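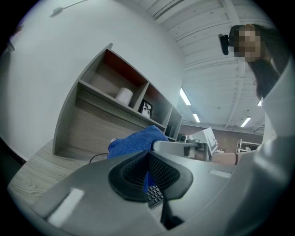 Keeping Desks Clean in a Shared Study Room
Final Report, Methods of Field Research
Midwood Community College

1. Introduction

The study room on the second floor of the Midwood library is used by students from early morning until the building closes. Most of the desks are shared. A student sits down, works for an hour or two, and leaves, and the next person takes the same seat. Over a day one desk may be used by several people who eat, drink, cough, and type on it.

Our group wanted to know whether a simple change in supplies would lead students to wipe down their desks more often. Before this project the room had one dispenser of paper wipes by the door. It was often empty. We replaced it with washable cloths and a spray bottle at each row of desks, and we compared how much cleaning was done before and after.

The project ran during the spring term. We planned it in February, did the observation in March and April, and wrote this report in May.

2. Background

Most of what we read about shared desks was written for offices. Office studies tend to assume that the same group of people comes back to the same space and that someone is in charge of it. A college study room is different. Students do not know each other, they come at odd hours, and they do not think of the desk as theirs.

Two ideas from the reading shaped our plan. The first is distance. People are more likely to use something if they do not have to get up for it. The second is timing. Some people clean when they arrive and some clean when they leave, and the two groups have different reasons. People who clean on arrival are protecting themselves. People who clean when leaving are doing it for somebody else, or because they spilled something.

We expected that moving supplies closer would mainly raise cleaning on arrival.

3. Setting and materials

The room has desks in rows with power outlets along the wall side. The desks are the Stakberg model that the college bought when the library was remodeled. The tops have a sealed surface that can take a mild cleaner. The facilities office asked us not to use bleach or anything with a strong smell, and we followed that.

The cloths were plain microfiber. We bought them from Sepúlveda Supply, a local store that gave us the school discount. The cleaner was Grurnel, a mild surface spray that facilities already uses on the tables in the cafeteria, so no new approval was needed. We labeled the bottles and put a small card next to each one that said "Spray the cloth, then wipe. Used cloths go in the bin." The wording of the card changed once, which is explained in section 5.

Used cloths were collected in a covered bin by the door. One member of the group took them home each evening, washed them on hot, and brought them back the next morning. Washing was the largest job in the project by far and we had not planned for it properly.

4. Method

We divided the project into 2 phases. In the first phase we left the room as it was, with the paper wipe dispenser by the door. We asked the library to keep it filled for this phase so that we would be comparing paper wipes with cloths and not an empty box with cloths. In the second phase we took the dispenser away and put out the cloths and spray.

Each phase lasted seven school days. Members of the group took turns sitting at the back of the room in the late morning, the middle of the afternoon, and the evening. For each student who sat down or left, the observer marked on a sheet whether the desk was wiped and whether this happened on arrival or on leaving. We did not write down names or anything that could identify a person. A notice on the door said that a class project on desk use was taking place.

In all we recorded 1,485 desk visits. We counted a visit only if the person stayed long enough to open a book, a notebook, or a computer. Someone who set down a bag and walked off again was not counted.

We also put out a short paper survey in the last days of the second phase. It asked whether the student had noticed the cloths, whether they had used one, and what they thought of sharing a cloth that had been washed.

5. Problems during the work

The first card we made said "Please clean your desk." On the first morning of the second phase two students sprayed directly onto the desktop with their laptops open. Nothing was damaged as far as we know, but facilities asked us to change the card. The new one told people to spray the cloth first. We kept the data from that morning because the supplies themselves were the same.

Cloths also went missing. Some were left on desks, under papers, or hung over the backs of chairs, and we found them again at the end of the day. Others did not come back at all. We bought one more pack partway through the second phase.

A third problem was deciding what counted as wiping. Some students moved a cloth over a small spot where coffee had dripped. Others did the whole desk, including the edge. We marked both as wiping. Looking back, we should have had two boxes on the sheet, one for a spot and one for the full surface.

During midterms the room was so full in the afternoon that one observer could not keep track of every seat. In those sessions we watched only the rows by the windows and noted this on the sheet.

6. Results

Students wiped their desks more often in the second phase than in the first. The increase showed up at all three times of day, and it was largest in the evening. In the first phase evening students rarely went to the dispenser.

The split between arriving and leaving was not what we expected. Cleaning on arrival went up a little. Cleaning on leaving went up much more. From the back of the room it looked as if many students noticed the cloth while they were packing up and gave the desk a quick wipe before they stood.

Desks next to a spray bottle were wiped more than desks at the far end of the same row. Students at the far end would have had to reach past another person, and few did.

On the survey, most students who answered had noticed the cloths. Opinions about sharing them were mixed. Several wrote that they would use a cloth only if they could tell it was clean. One suggested a second color so that fresh and used cloths would not be confused. A few said they preferred paper and would not use a cloth at all.

7. Discussion

Our results fit the idea that distance matters. The far-end desks are the clearest sign of this, because those students had the same cloths, the same card, and the same room as everyone else in their row.

We cannot say that the cloths themselves made the difference. We changed the material and the location at the same time. A better design would have had a phase with paper wipes at each row. We talked about adding one but the term was too short.

The cost is also worth noting. If the library wanted to continue, someone would have to wash cloths every day. Facilities told us that a room of this size would use 3,000 paper wipes in a normal term, and that this is already in their budget. Laundry is not. For that reason we think paper wipes at each row are the more practical choice for this library, even though they make more trash.

8. Recommendations

Move the wipes from the door to the rows, with one container for every pair of desks if possible.

Put the card where a person sees it while packing up.

Keep the instruction to spray the cloth or use a damp wipe, and leave liquid spray out of rows where most people have computers open.

If cloths are used again, use separate colors for clean and used, and settle who does the washing before the first day.

9. Division of work

All members of the group took observation shifts. The survey, the data entry, and the first draft were split evenly. The observation sheet and the survey form are attached as Appendix A and Appendix B.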